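5.3 Hand-held gripper versus arm-mounted gripper on flat stock

Most of the claims made for hand-held grippers rest on small, rigid objects: cups, blocks, bottles. We were doubtful that the same results would carry over to sheet material, and the trials in this section were set up to test that. We compared the hand-held Uleo with the Coltumine fitted to our bench arm. Both were used on white board with one uneven edge, under the low room lighting that earlier work tends to avoid.

Over 70 trials per device, the Uleo gave a usable demonstration in 27 cases. The supplier's leaflet had led us to expect far more. The Coltumine did no better, and we do not read the small gap between the two as meaningful. Eight trials were dropped because the operator lost track of the board's edge and restarted. Had we kept them as failures, both devices would look worse, and readers should bear this in mind.

The main trouble is one of view. With the fingers wide open, a pale board can fill most of what the wrist camera sees, and it offers almost no texture for tracking (Figure 6). What useful contrast there is sits along the ragged left edge and in the darker clutter beyond it, part of which a finger hides. The policy trained on these recordings may therefore be learning the room instead of the board. We cannot rule this out with the data we have. A test in a second room, planned for June, should help, but we would be wary of any strong claim before then.

We also doubt that a better camera would fix the problem. Raising the exposure brightened the board without adding any detail to it. Changing the finger shape, as in the Asau design, might free up some of the view, though we have not tried it.

Figure 6. White board between the open fingers, seen from the hand-held gripper.
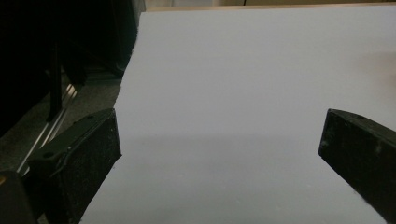 Dalia Lill, on reading a draft of this section, objected that 70 trials on one kind of board say little about sheet material in general, and asked that cardboard and felt be added before any ranking of the two devices is printed.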